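Cuaderno de taller - abril
Evaluación del kit de pinza manual Gredby (unidad en préstamo, propuesta de Sella)

9:40. Montado el kit en el banco claro. Las instrucciones vienen en inglés y el despiece no coincide con la versión que nos han mandado: faltan las arandelas del soporte derecho y sobra un juego de tornillos cortos. He usado los nuestros. Anotar para el correo a Sella.

Calibración de apertura hecha dos veces. La primera se perdió al cerrar el programa, que no guarda si no se le da un nombre a la sesión. El manual no lo menciona.

11:15. Empezamos con los objetos de baño de la lista de Kuusisto. Toca la jabonera ovalada con la pastilla rosa puesta. Dos maneras de cogerla: por el cuerpo, a lo ancho, o solo el jabón. A lo ancho estorban las pestañas laterales, así que hay que girar un poco la muñeca antes de bajar. Para la pastilla sola queda poco sitio entre el jabón y la pared.

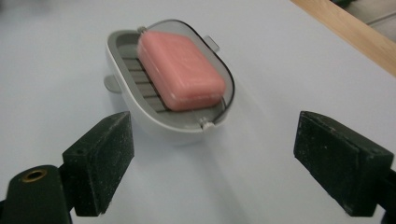 La oferta base incluye 100 horas de licencia y 4 juegos de almohadillas. El segundo presupuesto, el de Grirkthorpe, trae licencia sin límite pero cobra aparte cada recambio. Según la hoja de Gredby, las almohadillas aguantan hasta 2.000 cierres. No lo hemos comprobado y con esta unidad no se puede, porque no sabemos cuánto uso traía.

12:50. Dudas para Sella:
- Si las almohadillas se venden sueltas o solo por juegos.
- Plazo de entrega de recambios.
- Si el programa exporta sin pasar por su servidor. Para nosotros esto decide bastante.
- Qué cubre la garantía si montamos tornillería propia.

16:20. El peso me sigue pareciendo alto para una mañana entera con una sola mano. El gatillo va bien, recorrido corto y sin holgura. El cable sale por mal sitio y roza el antebrazo - probar con una brida hacia atrás.

Pendiente: repetir la jabonera sin pastilla, pasar las notas a la hoja común y pedir a Grirkthorpe una unidad de prueba antes de comparar precios.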